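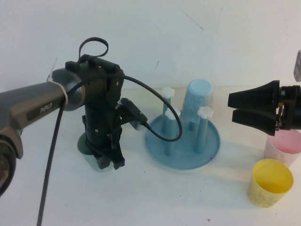
A tabletop at work. Photo: Temitope Nwosu

Give Every Town a Big Table
By Damilola Adeyemi
November 25, 2020

I have been thinking about tables all year, probably because I have spent so much of it at one. Mine is small and wobbles toward the window, and since spring it has been my desk, my lunch counter, my sewing room and the place where bills go to be ignored. I love it. But the table I miss is a different one, and I want to argue that every town in the country should have one like it.

It stands in the old seed store in Rindberg, two blocks from the river, and it seats 76 people. Yes, 76! It was built for sorting, so it's a little higher than you'd like, and everybody under five foot four sits on a cushion. When the seed business moved out, the town kept the building and left the doors open from breakfast until dark. There's no program and no sign-up sheet. You come in, find a stretch of table and do whatever you came to do.

I went the first time to get out of the rain. A man was rebuilding an accordion. Across from him two girls were doing algebra, loudly, and farther down a woman had spread out so many seed catalogs (fitting, I thought) that the person beside her had started reading them too. I sat there for three hours with a library book and read maybe nine pages of it. By the time I left I had learned how to tell a good reed from a bad one and had promised to bring back a pie dish for somebody I'd never met before.

We have plenty of public places for sitting quietly, and I'm glad of them. We have parks for moving around in and halls for listening to whoever has the microphone. What we hardly ever build is a public place to make a mess in company. If you want to cut out a dress pattern or lay out a family tree on paper, you do it at home, on the floor, and you pick it all up before supper. A lot of good work never gets started for want of six feet of flat surface!

People tell me the answer is the rented workshop, with its lockers and monthly plans. Trorneck has one and it's a fine place, with better lamps than Rindberg will ever own. But you have to know you want it. You pay, you get a key, you become a person with a hobby. The big table takes you before that, when all you have is a broken lampshade and a vague idea, and it puts you next to someone who fixed one last July.

The other objection is money, and I take it seriously, as my own town of Tandisach can't keep its streetlights on. So I asked what Rindberg spends. The answer was $2,000 a year over and above heating a building it was heating anyway, and most of that goes to floor wax and replacement bulbs. We spent more than that on the banners for Main Street. I like the banners! I would still trade them.

It wouldn't need to be 76 seats. Twenty would do it, or a dozen, so long as it is one table. This is the part I get stubborn about. Put out a lot of little ones and people will take one each, the way they do in coffee shops, and guard it with a coat. A single long table makes you ask for the scissors. It makes you move your elbow, and then you have to say something, and then you're talking about accordions.

The seed store is closed for now, of course, and the benches are stacked along the wall. It will open again. In the meantime, the old Munshi furniture showroom here in Tandisach has been sitting vacant, with north light, a working bathroom and a ramp at the side door. The town already owns it. I've paced off the floor, twice, and there is room for a very long table. I'll bring my own cushion.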